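Haiyan Jiang
17 October 2018

Household slide summit, day one. The agenda was "where do they all go", and the answer was a basket.
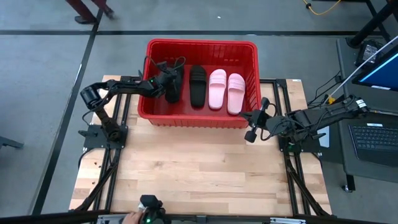
I'd priced a proper shoe rack at Skonley first. It had a waiting list. For a rack.

Also considered: the hall cupboard, which has been full since July.

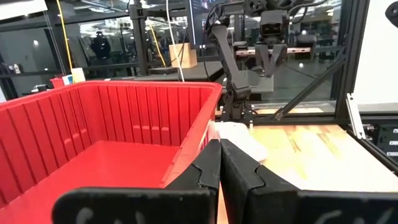 My rule for any shoe storage is that I must be able to hose it down. Ribbed red sides, flat floor, no lining to go grim. Passed. 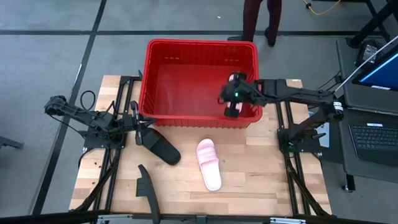
Black slides are mine, for bins and post. Pink ones are for visitors, who always ask for the black.
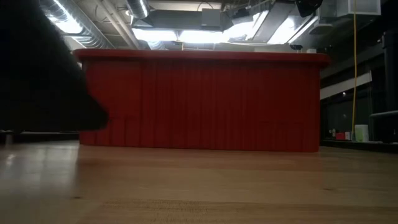
Dijkstra from next door wants to know if it comes in beige. I have stopped replying.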